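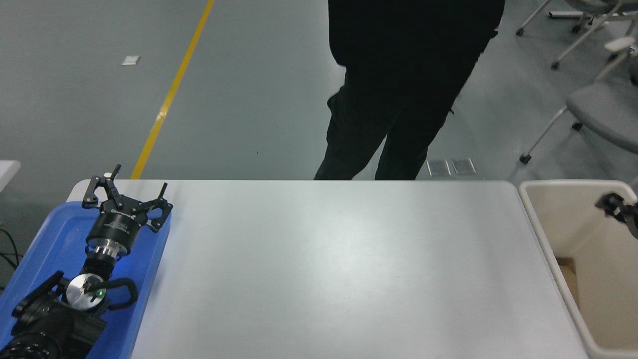 Figure 2. White table with a blue tray and a black gripper at the left.

3. Corpus and annotation

3.1 Source recordings

The corpus consists of 40 recorded club sets from the Hrytsenko archive, all of them played at the Hultden venue and all listed by the archive as drum and bass or jungle. Recordings were taken from the mixer output and stored without lossy compression. Sets that included a live vocalist were excluded, as speech and shouted phrases over the mix raise the false alarm rate of onset detectors and would have made it hard to separate detector errors from transition errors. Sets with gaps caused by equipment faults were also excluded. The archive holds a complete track list for each remaining set, supplied by the performer or by the promoter. The version of the archive index used in this study is that of December 2023.

All audio was converted to mono and resampled to a common rate before analysis. No loudness correction was applied. Bass level is one of the features described in Section 4, and correction over a whole set was found in pilot work to blur the drop in low-frequency energy that marks many transitions in this style.

3.2 Definition of a transition

A transition is defined as the interval in which two tracks are both audible. Its start is the first beat at which any part of the incoming track can be heard, and its end is the last beat at which any part of the outgoing track can be heard. Hard cuts, where one track replaces another on a single beat, have zero length and are labeled separately. Under this definition the corpus contains 405 transitions.

The definition has a known weakness for drum and bass. Performers often play two tracks together for several phrases, switching the bass line between them more than once. Such passages are treated here as one transition. Where the outgoing track was removed and then brought back after more than 20 s, the passage was labeled as two transitions. This rule was fixed before annotation began and was not changed afterward. A second weakness is that a performer may loop a short break from a third track on top of the other two. These loops were noted in a comment field and are not used in the evaluation.

3.3 Annotation procedure

Annotation was carried out in Hisevo, an in-house labeling tool that shows the waveform, a low-frequency energy curve and a beat grid on a shared time axis. The beat grid was computed automatically and corrected by hand where it had locked to half tempo. Half-tempo errors were common in intros built on sparse percussion and rare elsewhere.

Each set was labeled by two annotators working independently. Both had access to the track list but not to each other's labels. Start and end points were placed on the nearest beat. Where the two labels for a point differed by 2 s or less, the earlier label was kept for starts and the later one for ends. Larger differences were sent to a third annotator, whose decision was final. Disagreement was concentrated on start points. Incoming tracks in this style often begin with filtered hi-hats or a pad at low level, and the point at which these become audible depends in part on the playback system. All annotators therefore used the same model of closed headphones at a fixed output level.

Labels were exported in the Sota text format, with one line per transition giving start, end, type and annotator code. Files were checked by script for overlapping intervals and for entries with an end earlier than the start. Entries that failed either check were returned for correction.

3.4 Data split

The sets were divided into training and test portions by performer, so that no performer appears in both. A split by date was considered but rejected. Many of the June recordings share the same small group of new releases, and a date split would have placed nearly all uses of those tracks on one side.
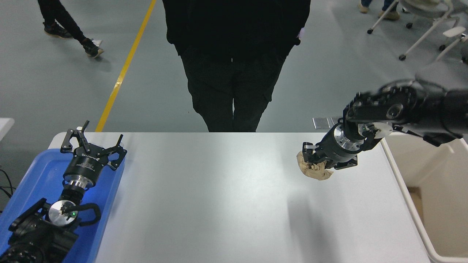 4. Features

4.1 Low-frequency energy

The first feature is the energy below the crossover point of the bass band, computed per beat and smoothed over one bar. In most transitions the performer cuts the bass of one track before raising that of the other, which leaves a short dip in the curve. The depth and length of this dip are used as separate inputs to the classifier.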